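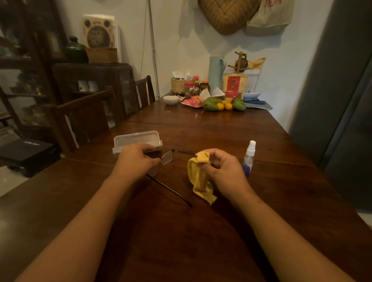

Photo: Amedeo Bellini

Glasses first this month, then the robot question, because you keep sending me the robot question!

My routine for lenses is boring and it works. Rinse under lukewarm water to float off any grit, give each side 2 squirts of cleaner, then wipe with a microfiber cloth – never your shirt, never a paper towel. Pinch the frame right by the lens you're wiping, so you aren't bending the bridge. Ten seconds a side is plenty. Wash the cloth when it starts leaving streaks (no fabric softener, it smears).

Now, could a machine do this for me yet? Doina Ionescu wrote in to ask, and I'd love to say yes. I do own an ultrasonic bath, a little Waditz, and it's great on the gunk around nose pads and hinges. But I still have to put the glasses in, take them out and dry them by hand, and the drying is the part I hate. A robot arm would have to hold something thin and springy with one hand and work a floppy cloth with the other, and know how hard to press. I've watched a lot of demo videos since March and folding a towel still looks like a big day out for most of them.

Floors, sure. My robot vacuum has earned its keep. Dishes, half and half – the dishwasher washes, I load. Anything small, bendy or see-through I'm still doing at the dining table with a spray bottle.

Shahla Ghorbani asked about cases: wipe out the inside too, or you're putting clean lenses back in the dust.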